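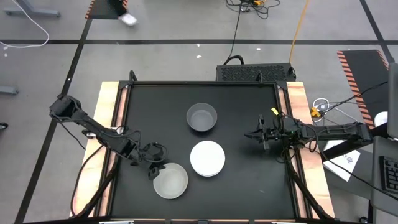
Two arms over the dish table at Tullar, with bowls and a stack of plates between them.

Tullar sets money aside for first dish-sorting tables

May 5, 2024

The canteen company Tullar has approved a budget of 168,000 euros for robot tables that will sort and stack clean dishes in its central kitchen in Prirketti. The money covers two tables, each with a pair of arms, and the first year of service. Delivery is planned for November.

The kitchen supplies 27 school and office canteens. At present all clean bowls and plates are sorted by hand before they go into the transport boxes. According to Maëlys Collet, who is responsible for purchasing at Tullar, it has become difficult to find people for the evening shift, and the company started to look at equipment last year.

Three offers were received. Tullar chose the one from Domar, although it was not the cheapest. "The lowest price did not include grippers, spare cables or training," Collet said. "When we added these, the difference was small, and the service contract was weaker."

The arms themselves are less than half of the sum. The rest goes to the tables, the computers, the electrical work and the changes to the floor plan. One storage rack must be moved, and a new power line has to be brought from the other side of the building. Tullar has also kept a reserve of 1,000 euros per table for broken dishes and worn gripper fingers.

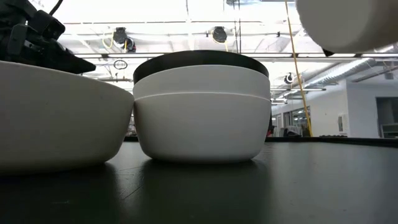 A black bowl nested on two white ones, next to a larger white bowl.

Stacking is the part of the work on which the two companies have spent the most time. Tullar uses bowls of several sizes and colours, and some of them fit into each other only in one order. Ostap Hutsuliak, project engineer at Domar, said the contract lists 82 combinations of dishes that the tables must handle before the last payment is made. Cutlery and trays are not part of the order.

"We asked the kitchen to send us the old bowls too, with the scratches," Hutsuliak said. "New ones are easy to buy, but they are not what comes out of the dishwasher every day."

No jobs will be cut, the company says. Four employees from the evening shift will be trained to run the tables, and their training hours are paid from the same budget.

A second kitchen, in Gilbert, may get the same equipment later. Tullar wants to see the repair costs of the first year before it asks for new offers, and it has not reserved any money for Gilbert so far.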